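Killico Floor Care Kit for Wood Floors
Product review, Household Maintenance Section
14 March 2020

Purpose of this review

The Clunden Housing Association maintains wood floors in 65 of its rental units and in both of its shared lounges. Until last year, each building bought its own mops and cleaning liquids, and the results varied a good deal from one address to the next. The Association therefore agreed to test a single kit that could be issued to all residents with wood floors. The Killico kit was the first to be tested. This review sets out our findings for residents, building managers and other housing providers considering a similar purchase.

What is supplied

The kit arrives in one flat carton. It contains a mop with a handle in two sections, a flat swivel head, washable pads, a bottle of concentrated cleaner and a measuring cap. A printed guide covers assembly and dilution. The pads attach with a hook backing. Replacement pads and refills may be ordered separately from the supplier, Daly, which also handles returns.

Assembly

The handle sections push together and lock with a spring button. Most residents who took part had the mop ready in a few minutes. Two reported that the button did not click fully into place and that the handle turned during use. Daly replaced both handles without charge. The instructions for the swivel head are printed very small, and residents with limited eyesight asked for a larger version. We have prepared a large-print sheet, available from the office on request.

Daily dust removal

Used dry, the pad collects fine dust and hair well. It follows the edge of a baseboard closely and passes under most beds and low cabinets. Grit is handled less well. Sand and small stones tend to be pushed ahead of the pad, and on a finished floor this can leave light scratches. Residents should sweep or vacuum the entrance area before using the mop there. The printed guide does not mention this, and we consider that an oversight.

Damp cleaning

The concentrate is diluted in a bucket or spray bottle. At the recommended strength it left no film on the floors we tested, including one with a satin finish that had shown streaks with our previous cleaner. At double strength it left a dull haze that took a second pass with plain water to remove. The measuring cap is marked on the inside in clear plastic, and the lines are difficult to read. A colored line would be a simple improvement.

The pad should be wrung out until it no longer drips. Standing water is the most common cause of raised edges and dark seams in our units, and no cleaner will correct that damage afterward.

Marks and stains

Dried food, juice and muddy footprints came away with light pressure. Black heel marks needed repeated rubbing and in several cases remained faintly visible. The cleaner had no effect on old water rings, nor does the maker claim that it should. For comparison, we also tried the Kemov spray on the same heel marks. It removed more of them, but its scent was strong and lingered into the next day, and several residents asked that it not be used in the lounges.

Durability

The pads were washed weekly. The stitching held, although the hook backing picked up lint and gripped less firmly after repeated washing. Tumble drying appeared to make this worse. The mop head and hinge showed no significant wear. One handle was bent when it was used to lift a heavy rug, a purpose for which it was not designed.

Cost

The complete kit was supplied to us at $289 per case, with the cases divided among buildings according to need. One bottle of concentrate is stated to clean over 320 square yards when diluted as directed. Our own use was heavier than this, mainly in households with pets. Managers should allow for additional refills when preparing their budgets.

Storage and general advice

The mop has a hanging loop, but the carton includes no wall hook. The concentrate must be kept in its original bottle and out of the reach of children. Before damp cleaning, residents are asked to clear the floor of shoes, toys and loose mats, and to allow the boards to dry fully before replacing them.

Findings

The Killico kit is well suited to routine care of sealed wood floors. It is easy to handle, and its cleaner is mild in scent. It is not a remedy for heel marks or water damage, and its printed guide requires revision. The Association has approved it for general issue beginning in April, together with our own large-print instructions. Unsealed and waxed floors are excluded from this recommendation.
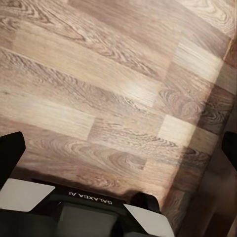
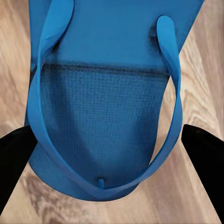 Wood flooring, and a blue flip-flop on a light wood floor (second image).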